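Talks > Grid and Storage > Speaker notes

Talks Slides Speakers Contact

Keeping the heat: what Brutach learned from a tank of hot sand
Speaker notes, Aurelio Jaramillo
June 19, 2021

Slide 1. Say hello. Wait for the people at the back to find chairs. Do not open with the beach joke, they used it in the program.

Slide 2. The problem. Wind blows at night, the town showers at seven in the morning. Batteries can cover that gap if you have the money, and Brutach has a district heating network, a retired gravel pit and a modest overdraft. Heat is what people there need for most of the year, so we store heat.

Slide 3. How it works. Resistance heaters warm the air, fans push the air through pipes, pipes warm the sand. In the evening you run it backward. I have now given away the whole talk, but please stay for the part about fans.

Slide 4. The fans. Palacios supplied two. One was installed facing the wrong way, and for an afternoon we had the most expensive hair dryer in the region. Pause here. If they don't laugh, move on quickly.

Slide 5. Numbers. The store took in 1,661 kilowatt-hours on its best day. Explain that the best day was windy and that we don't show the worst day until slide 8, when people are tired.

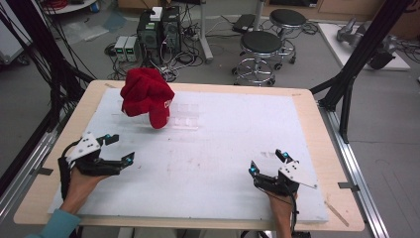

Primska, from the second row at the rehearsal, wanted to know why we didn't just use water, given that water holds more heat per kilo and comes out of a tap. Fair question, and it will come up again. Water boils. Sand at four hundred degrees just sits there being sand, and you don't need a pressure vessel or the inspector who comes with one. For low temperatures water wins, and I should say so before someone else does.

Slide 6. Losses. Insulation is dull and it decides everything. We added a second layer in July of last year – the first had a gap you could put your arm in.

Slide 7. Next site: Lendadel. Four tanks if the permit holds, two if it doesn't.

Slide 8. The worst day. Talk fast.

Questions. Leave the slide with the phone number up.

4 comments 2 shares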